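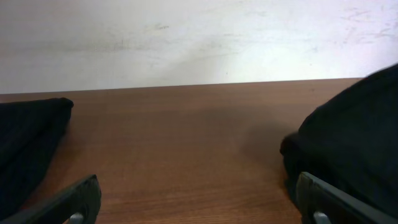
Folding black knits: your questions

Why do you fold at a table and leave the bed alone?
My back, mostly! A bed is too low and too squashy, and black knitwear picks up every bit of fluff off a duvet. A hard tabletop gets a quick wipe and you're away.

Do you hang any of your jumpers?
No. I did for years and they all grew pointy shoulders. They're folded now, in the Vatora drawers on the landing (315 mm deep inside, if you're measuring up).

How do I tell black things apart once they're folded?
Feel for the rib. I also keep thick and thin in separate piles, and Elīna Lapiņa wrote in to say she sews a loop of coloured thread inside the neck, which I've now pinched.

My folds come out lumpy. Help?
Sleeves! Lay them flat across the back one at a time, smooth them down with your palm, then fold up from the hem. A slightly puffy edge is fine, so don't press it flat.

Can I fold straight off the airer?
Give it another 45 minutes after you think it's dry. Cuffs are always last.

Do you do this in August?
Yes, that's when the winter stuff gets refolded. I put the radio on and do the lot before lunch.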